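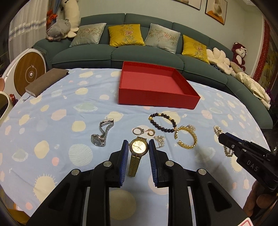 4.2 Almsgiving and the feast of the patron

The parish of Pastcombe keeps its patronal feast in October, on the Saturday nearest the saint's day. Morikawa describes an older pattern in which the parish fed the poor of the district after the morning Mass and the clergy ate last. By the time of our fieldwork the meal had become a parish lunch, with a collection taken at the door. We interviewed 51 parishioners over 2 seasons and asked each of them what the feast was for.

Most answered first in terms of the saint's life, and in particular the story of the shared loaf, which is read aloud every year. Fewer linked the story to the collection. Six people said they had not known where the money went. One woman, who had cooked for the lunch since her marriage, told us that the giving was "in the food" and that the plate at the door was "a separate thing, for the roof".

This differs from what Chou found in Miyazaki, where a small Catholic congregation marks its own patron with visits to the housebound. There the visit is treated as part of the liturgy. A candle lit at the altar is carried to each house and the Gospel of the day is read again at the bedside. Chou argues that the candle ties the act of charity to the Mass in a way that money cannot easily do (Figure 4).

Figure 4. Objects and acts linking altar and household at the patronal feast, by parish. Solid lines show links named by more than half of those interviewed.

We are cautious about this claim. Pastcombe has 100 households on its roll and the Miyazaki congregation is a good deal smaller, so a visit to every housebound member is a lighter task there. The Pastcombe priest had tried something similar and gave it up when he lost his curate. It is also possible that people in Pastcombe make the link without speaking of it. Several brought tins and dry goods to the church on the eve of the feast and left them by the font – a habit that none of them mentioned at interview.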